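Soup lunch, tool shelf and the rest

Quick one this month, I'm typing it between jobs so excuse the spelling.

Soup lunch is back on 11th January, noon until the pots are empty. Same hall, side door, the front one is still sticking. Gold coin at the door, more if you can. Last time we raised 700 dollars, which paid for the new urn and most of the bench repairs. Thanks to everyone who came and to those who sent money and stayed home in the cool.

Yes, soup in summer. We had this argument already. Two of the soups will be cold ones - Simone Cavalcanti is doing her cucumber and Welington Marinho has promised a tomato one with too much garlic. The hot ones are pumpkin and a chicken and barley. Need someone for a vegan pot that isn't lentil. Please. We had lentil last time and the time before.

Bread: Marnen Bakery are giving us 100 rolls, pick up before nine. Rigoberto has the van but not his back, so he needs a second person for the trays. Text him.

Bring your own bowl if you have one. We've got spares but they're the shallow ones and everybody ends up wearing it. Label anything you want back. There is still a blue casserole dish in the cupboard from winter, no lid, and a very good ladle. Both go to the op shop if not claimed.

Other bits -

Kitchen roster for February onwards is on the noticeboard. Dirceu Magalhães has taken the early slot for the whole term, legend. Late slot still has gaps, mostly the wiping down and locking up part. Ask Dirceu for the key code, don't ask me, I get it wrong.

Knife sharpening: Severyn Dmytriv will have his stones set up on the verandah during lunch. Two knives each to start with, then see how the line is going. Wrap them in a tea towel or some newspaper. No bread knives, he was firm about that, and no scissors untill the next one.

The preserving day is moved to April so we dont clash with the Mendonça Street fair. Jars wanted in the meantime, any size, washed, labels off. Lids too but only if they still seal.

If you're donating cookware, check the handles are tight and please no more scratched non-stick. Small saucepans always welcome, we never have enough for sauces and custard. Leave them on the bench inside the side door, not outside, the possums get into everything.

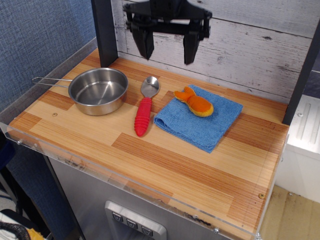
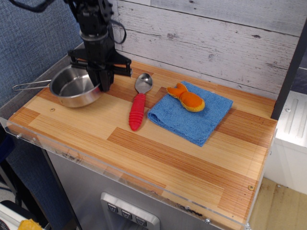
A wooden-look benchtop, and a small stainless steel saucepan in the second photo.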